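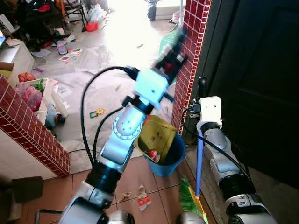 4.2 Sweeping in a lived-in home

The second task was floor cleanup with a broom, a dustpan and a bucket, done by the two-armed robot in a tiled area next to a cluttered room. Paper scraps and wrappers were scattered on the tiles before each trial. We ran 100 trials and left the adjoining room as we found it.

The policy was trained in two stages. The first used only sweeping motions, and the second added the handoff between broom and dustpan. Most failures came at the dustpan – light wrappers slid past the lip, or the bristles pushed the pan out of place. 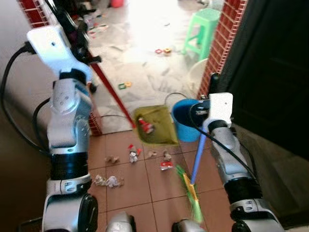

Figure 4. View from the robot's head, with the broom in the right gripper and litter on the tiles.

Stopping the arm for a moment before the last stroke removed 11 of these failures. Small scraps near the grout lines were still missed in nearly all trials where they were present.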